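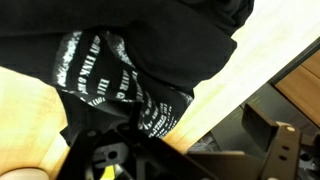 Black garment with a printed graphic in white lettering.

Search this encyclopedia Go

A printed garment is an item of clothing that carries words or a picture applied to the surface of finished cloth. Stamped linen was sold in the market town of Lukumay by 1616, when a local ordinance set a fee on each bolt. The trade stayed small until the dyer Konrad Moser opened a workshop there with 213 hand-cut blocks.

Screen printing later replaced block work for most clothing. Ink is pushed through a mesh onto the cloth and then set with heat. Dark cloth usually needs a white base layer under the colors. The Pesex mill, under its manager Fulgencio Huerta, could print up to 600 shirts in a shift.

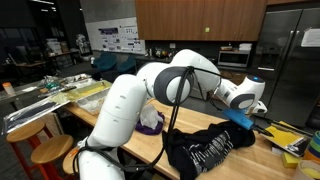
Why do printed letters crack with age?
Many inks form a film on top of the cloth, and the film stretches less than the knit beneath it. Washing in hot water and drying at high heat speed up the damage.

Distressed lettering, which copies this worn look on new clothing, became common after 2000. The historian Hinata Tsuchiya traces the style to secondhand shops in the port of Flulik.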